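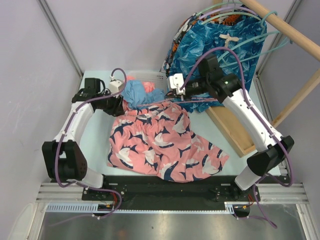 p. 21

22 January 2026
By Valter Hedlund

Search this site Go

Notes -- product liability talk, Uvorik v. Skunance

Open w/ the label. Read it aloud, slowly. No mention of fumes anywhere.

Jury question was narrow: did the maker warn enough? Not "is the solvent bad."

Internal memo, October -- exhibit 42. Pause here.

Defense said users shoud have known. Jury didnt buy it. Appeal pending, don't predict.

If time: Arkenier settlement. Skip if late.

Take questions.

Comments (2)

Söderlund: Is exhibit 42 public yet?

pk191: Good talk, wish you'd gotten to Arkenier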